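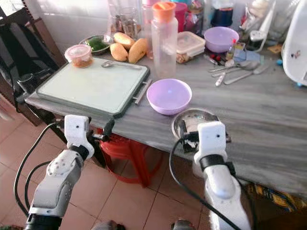 What Happens at a Concert?
A guide for young listeners from the Valtside Concert Hall

A concert is a performance of music for people who have come to listen. It may last less than an hour or fill a whole evening. There may be one person on the stage with a guitar, or there may be a full orchestra. This guide explains how a concert is put together and what you can expect when you come to one.

Who is on the stage?

The people who play or sing are called performers. A singer who is the center of attention is often called the lead singer. Singers who stand farther back and add extra notes are called backing singers. When several voices sing different notes that sound good together, we call it harmony.

Many singers perform with a band. The drummer and the bass player keep the beat steady so that everyone stays together. Guitars and keyboards fill in the rest of the sound. In a large orchestra there is also a conductor, who stands in front and uses hand movements to show the players when to start, when to stop, and how loud to be.

Who is not on the stage?

A concert needs many workers the audience may never see. Sound engineers use a large board covered with sliders and knobs, called a mixing desk. Each slider controls how loud one voice or instrument is. At Valtside, the mixing desk has 40 of these sliders and stands at the back of the main floor, where the engineer can hear what the audience hears.

Lighting technicians choose the colors and the brightness of the lights. The stage crew carries equipment, tapes down cables, and sets each instrument in its place. Ushers check tickets and help people find their seats.

What is a sound check?

A sound check takes place before the doors open. The performers play parts of their songs while the engineers listen and make changes. A room full of people sounds different from an empty room. Bodies and clothing soak up some of the sound, so the engineers keep making small changes after the concert begins.

What is a set list?

A set list is the order of songs for the night. Performers think about it with care. They may begin with a fast song that many people know, place slower songs in the middle, and save a favorite for the end. Paper copies are often taped to the floor of the stage, where the band can read them.

Sometimes the performers leave the stage and the audience keeps clapping until they return. The extra song they play is called an encore, from a French word meaning "again."

Why do halls sound different?

Sound travels through the air in waves. When the waves reach a hard wall, they bounce back. When they reach a soft curtain or a padded seat, much of the sound is soaked up. The way a room changes sound is called its acoustics.

The main hall at Valtside has 2,000 seats and a high, curved ceiling that helps spread sound to the upper rows. The Dromley Room, on the ground floor, has 200 seats. A singer there can sometimes be heard well without a microphone — something that would be much harder in the main hall.

How should I behave at a concert?

The answer depends on the music. At a rock or pop concert, people may sing along, clap, or dance. At a classical concert, the audience sits quietly and claps when a whole piece is finished. If you are not sure when to clap, wait until others begin.

These rules apply at every Valtside concert:

Arrive before the starting time printed on your ticket.
Keep the aisles clear.
Turn off phones and games.
Stay with the adult who brought you.
Tell an usher if you feel unwell or cannot find your group.

Is it too loud?

Very loud music can harm your hearing, even when it does not hurt. Children's ear protectors may be borrowed free of charge from the desk in the front lobby. You may also ask an usher to help you find a quieter place to sit.

Words to know

Acoustics: the way a room changes sound
Encore: an extra song at the end of a concert
Harmony: different notes that sound good together
Set list: the order of songs in a concert
Venue: the place where a concert is held

Page last reviewed September 21, 2021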